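Looking after hard floors and the furniture that stands on them

Most marks on a tiled floor come from two things: grit walked in at the back door, and chair legs. Sweep first, every time. A mop pushed over grit makes a grey paste and leaves it in the grout.

For ordinary washing, use warm water and a very small squirt of washing-up liquid. Too much leaves a film, and the film holds dirt. Change the water when you can no longer see the bottom of the bucket. Work backwards towards the door and dry off with an old towel if you have hard water, as we do in Kellutdale.

Grout wants a paste of bicarbonate of soda and water, put on with an old toothbrush and left for ten minutes. Do a small patch at a time. Keep vinegar away from grout and from any natural stone — it eats into both.

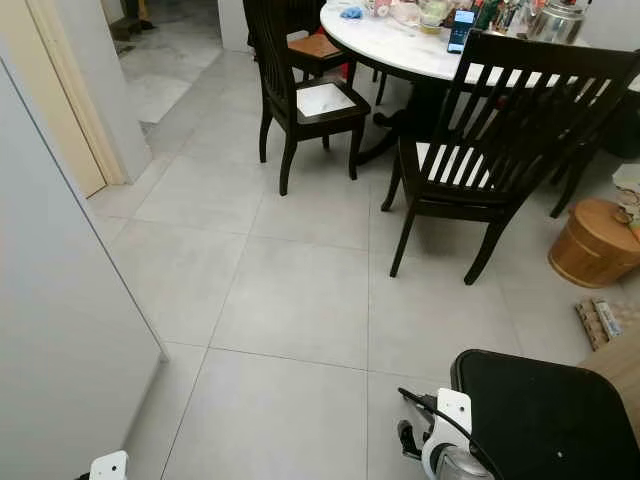
Felt pads are the cheapest thing you can buy for a dining room. Clean the foot of each leg with a little methylated spirit and let it dry before sticking the pad on, or it will be off by Saturday. Where the floor is laid in big tiles with grout lines between them, a chair leg crosses a joint nearly every time it is pulled out, and the edge of a pad soon starts to lift. Tapered legs like those on dark wooden dining chairs need a small pad, no wider than the foot. Jeanie Crichton cuts hers from an old felt hat and fixes them with contact adhesive, and they last longer than the shop ones.

Slatted chair backs collect dust where the slats meet the rail. A dry paintbrush gets into the corners. Pale seat pads should be wiped with a barely damp cloth, working from the outside in so as not to leave a ring.

If a chair rocks, turn it over and look at the joints before you blame the floor. A loose joint can be scraped clean, glued and held overnight with a loop of cord twisted tight with a stick. Alistair Pollock uses a bicycle inner tube, which doesn't mark the wood.

Black gloss shows everything. Dust it with a clean microfibre cloth, then wipe with a second cloth wrung out in plain water, and buff dry straight away. Kitchen paper will scratch it in time. Never spray cleaner directly on to a panel; it runs down and gets in behind the bottom edge. 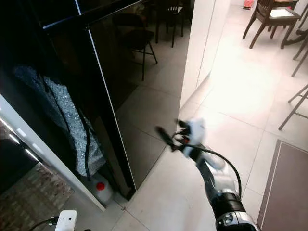
Glossy black panel over pale floor tiles.

Scuffs from rubber soles come off tiles with a pencil eraser. For candle wax, harden it with a bag of ice and lift it with an old bank card. Tea and coffee should be mopped up at once, and if they have got into the grout, go back to the bicarbonate.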